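Section 4. Setting up the soda table

Last updated April 26, 2019

By now you should have the room open and the chairs out (Section 3, if you skipped it). This is my favorite part of the whole job, so forgive me if I go on a bit! I wrote these steps for the Itton spring fair, where we plan on 200 guests, but they worked fine for the smaller Kusomholm evening in March too.

What you need: a white-topped table, the soda, cups, two damp cloths, the ice tub, and the Brornance drinks sheet from the front of the binder.

1. Wipe the tabletop, then wipe it again with the second cloth. White shows everything, and orange soda leaves rings you won't notice till the lights are on full. Let it dry before you put anything down.

2. Put out one bottle of each flavor first, standing up, well in from the edge. I always start with the orange – you can spot it from the far side of the room, and I line up everything else from there. 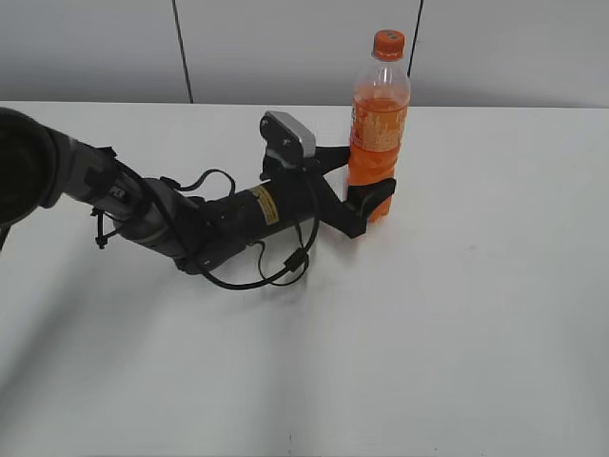 3. Turn the bottles so the labels face the guests. Hold each one low down, by the body, when you turn it. I used to spin them by the cap and ended up loosening a few without noticing.

Note: leave a good hand's width between flavors. People reach across each other, and they will knock things if you pack it tight.

4. Check the caps. Every bottle on the table keeps its cap on until someone is there to pour. If a cap turns freely, take that bottle off and use it for the helpers.

CAUTION: Don't open a bottle that has just come out of the van. The Deák road is all bumps, and I once soaked 25 paper cups and my own sleeve that way. Give it a rest on the table first.
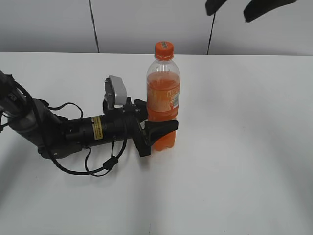

One reader wrote in to ask if the bottles could just go straight in the ice tub, since hers always came out warm. Yes, the spares can. I keep only the display bottles on the table and pour from the tub, then swap them over about halfway through the evening. Dry the bottom of anything you bring up from the ice or you'll be back at step 1 with the cloth.

5. Fill in the drinks sheet. Flavor, how many bottles you have, how many cups. Last time I wrote down 191 cups and then couldn't find the second sleeve, so please look in the box before you write the number!

6. Keep one unopened bottle back for the returns desk. They like to have the barcode handy when you take the leftovers in, and it's a pain to peel one off a sticky empty.

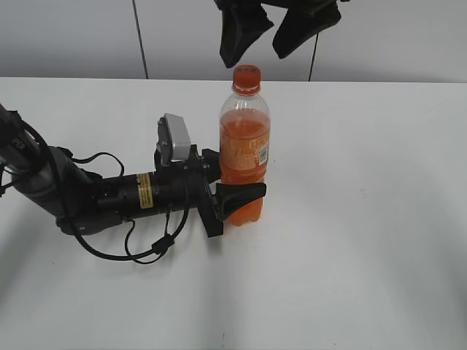

Fig. 3. Orange soda on the table, barcode at the right side of the label.

7. Put the cups out last, upside down, to the left of the bottles. Spare sleeves go under the table. Ice is covered in Section 5.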